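Can a machine do the mending yet?
Household & Workshop board > Automation

tallowfin, 2021-10-28
People keep saying machines can't handle thread or cloth. Surgical gear is already in among the stitches, jaws open, with a black suture and a tied knot on the tissue. So why am I still sewing on buttons?

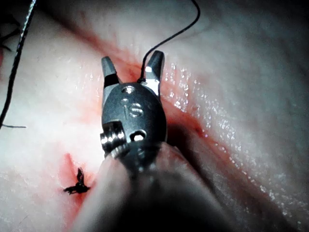
Prinari_Pete
Most surgical robots have a surgeon at the controls. A machine doing the mending on its own is a different job. I'd want to see it manage one grey work sock first.

ockerbench
Agree with Pete. We trialled a Furkton arm at the shop for 14 weeks. Good at moving trays from one bench to another. Give it a drop sheet to fold and it was hopeless, 2 tries out of 5 on a good day.

tallowfin
Was that the arm or the software though? The hands look good enough to me.

ockerbench
Software, mostly. The gripper was fine when one of us drove it.

mumsgarage
I don't buy the "years off" line. My Misis does the floors every night and I haven't swept the hallway since winter. That's a chore done.

Prinari_Pete
Floors are flat. Does it pick up the socks?

mumsgarage
No. It eats them.

ockerbench
Delić have a folding unit listed, some 80 kilos and it only takes towels. I'd still rather have that than an arm at home. Anyone here used one?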